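Chapter 6
When the Line Changes and the People Stay

I spent 14 years in plants before I ever taught a class, and in all that time the best conversations I had about automation took place next to a coffee maker. I'm putting that up front because it explains how this chapter is built. We'll get to layouts, cycle times and the cost tables, I promise, and there are plenty of those in the second half. But I want to start with Milcombe, a packing plant I worked with for most of a year, and with what people there told me while they waited for their cups to fill.

Milcombe packed small household goods. You know the kind of thing: mugs, candles, little kitchen appliances, plastic plants for the windowsill. Orders came in mixed, so one box might need a kettle and two vases and the next one nothing but a lamp shade. For years all of that went through human hands at packing benches. Then the company bought an arm from Rirura and set it up at the end of bench 3, and everybody had an opinion on it before it was even bolted down.

The first thing I learned (and I learned it slowly, I'm sorry to say) is that managers and packers were talking about two different machines. Upstairs the arm was a number. The sales sheet said 500 items an hour and that was the number that went into the plan. Downstairs it was a new coworker who couldn't do handles. It was great with boxes and tins! Give it anything with flat sides and it would go all day. Hand it a coffee maker with a lid that stuck up and a cord trailing off the back, and it would think about it, and then think about it some more, and then somebody had to walk over.

That "somebody had to walk over" is what most of this chapter is about.

Kartini Sitompul had packed on bench 3 for years when the arm went in, and she became the one who walked over. It wasn't in her job description. She was closest. In her first week with the arm she kept a tally on the back of a pick list of every time she had to step in, and at the end of that week she had 959 marks. She showed it to her shift lead, who showed it to the plant manager, who asked if she was sure. She was sure. She'd kept all the pick lists too, folded up in her locker, and she went and got them.

Now, what was she doing all those times? Some of it was plain clearing up, a dropped item or a crushed flap. A lot of it was smaller than that. She turned things so the arm could get at them. She tucked cords in. She moved a plant pot out from behind something taller so the arm wouldn't sweep it off on its way past. If you've ever cleared a path for a toddler you know the work I mean, and you know it's tiring in a way that's hard to explain to a person who only sees you standing there.

Her old job had a rhythm to it. She told me she used to get to lunch without noticing the time. With the arm she noticed every minute, because she was always half waiting for it to stop. Her hands hurt less and her head hurt more. I've heard nearly the same words since then in a bakery and in a hospital laundry, so please write that one in your margin. We come back to it in Section 6.4 under attention load.

Then there was the question of pay, and I can't skip it. Kartini was graded as a packer. The person who set up the arm, Femke Brouwer, was graded as a technician and came by twice a week. Femke was good at her work and she was the first to say that Kartini knew more than she did about what that arm would and wouldn't pick up. The two of them ended up writing a sheet together, a single page taped to the guard rail, with the items sorted by how they should be laid out: what goes in front, what needs space all around it, which way a handle should face. Stoppages on bench 3 fell by roughly half in the month after the sheet went up. That was February, and Kartini's grade didn't change until the fall.

I've used that page in every class since. Students who've never set foot in a plant tend to look at it and say, well, that's just tidying. So I make them do it. We take a few ordinary things, put them on a tray and ask how each one would have to be picked up, what's in the way, and what you'd shift first. It takes the group most of an hour and there's always an argument. (The Vametti arm in our lab has a different reach from the Rirura one, so the answers differ too, and you'll see both in the worksheets.)

Try it yourself before you read Section 6.1. Don't use anything special. Look for at least one object with a part that sticks out, one that's small enough to get knocked over, and something tall near the back. Write down where you'd put your hand first and why, and keep the note, as you'll want it for the exercise on task breakdown.

© Magyar Learning. Questions about this chapter: contact the course desk. Back to top
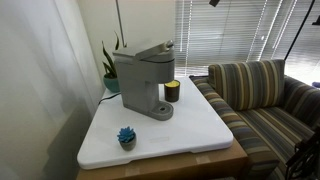
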